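People keep emailing me the same things about painting small rooms, so I've put the answers in one place. I'm Clementina, I've been painting spare rooms, box rooms and other people's hallways for years, and I'm happy to be argued with!

## Which blue should I use in a north-facing room?

A warmer one than you think. North light pulls everything towards grey, and a blue that looked lovely on the card in the shop can feel like the inside of a fridge once it's on all four walls. I like Noltholm's softer blues for this (the ones with a drop of green in them), and I'd steer clear of anything with "ice" in the name.

## Why does my wall look like two different colours?

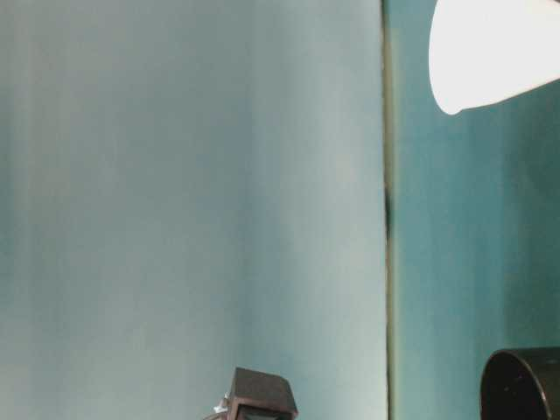

Light does this to pale paint all the time, and it drives people round the bend. You stand in the doorway and you're convinced the tin was mixed wrong. Look how a pale blue-grey can be quite deep and cool on the left and nearly white further over, with soft streaks running down between the two. Before you go back to the shop and shout, look at your wall again in the evening with the lamps on. If the patch has moved, it's the light. If it's still in exactly the same spot, then yes, you may have missed a bit (I've done it, more than once).

## How many coats?

2 over a similar colour. Over dark red or that brown everyone had, do a proper undercoat first and then 2 on top. Please don't try to get away with one thick coat, it sags and you'll see it every time you sit down.

## How much paint do I need for a box room?

My own box room has 42 square metres of wall and ceiling together, and one 5 litre tub of Betetti matt did a full coat of it with a bit left in the bottom. Measure yours and go from there. And buy all your tubs in one trip with the same batch number on them, or tip them together in a big bucket before you start.

## Do I have to wash the walls first?

Yes, sorry. Sugar soap, then clean water, then leave them overnight. Kitchens want doing twice.

## What about tape? 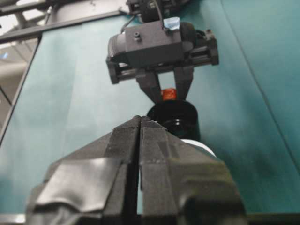

*Page last changed: Fri 2 August*

I use Camargo low-tack and I pull it off while the last coat is still slightly soft, slowly, back on itself. If you've left it on for a week and it's bringing the paint with it, run a sharp knife along the edge first. For skirting boards I don't bother with tape at all these days, just a decent angled brush and the radio on.

## Roller or brush?

Both! Brush round the edges, then roll while the edge is still wet, otherwise you get that picture-frame look around the whole wall. Medium pile for ordinary plaster, short pile if your walls are very smooth. Trimodov do a cheap sleeve that sheds fluff everywhere, so wrap it in masking tape and peel that off before you use it, or spend a bit more on a better one.

## Can I paint over wallpaper?

You can if it's stuck down flat everywhere and you're not fussy about seams. I did it in my hall in July and I'm already looking at one corner in a bad mood.

## What's the colour in your own front room?

It's shade 709 from the Noltholm card, and I get asked this more than everything else on the page put together. It looks green in the tin. Keep going, it dries blue.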